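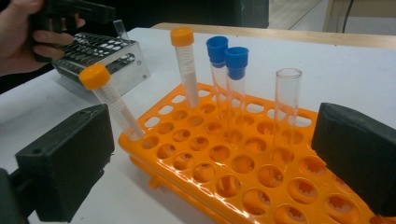
Do Test Tubes Really Need a Rack?

Grown-ups in labs say every tube must go in a rack. Should you believe them? Let's check.

Try standing a pencil on its point. It falls over. Many lab tubes have round or pointed bottoms, so they fall over too. A glass would stand up fine, so why not use a glass? Well, the pointed kind goes into a spinning machine called a centrifuge, and the point gathers the heavy bits in one small spot. Fair enough. That one checks out.

What about the holes? Some people will tell you any tube fits any rack. I doubt it. A thin tube in a wide hole can lean over a long way. Some racks have bendy grips inside the holes to hold tubes of different widths - a good idea, but you still have to push the tube in straight.

Then there are the colored caps. Does blue always mean one thing and orange another? No! There is no rule for the whole world. A lab can pick its own colors, so read the label before you trust the cap.

Try it at home: poke 2 holes in an egg carton, one tight and one loose. Put a marker in each. Which one leans?

Written by Zsófia Rácz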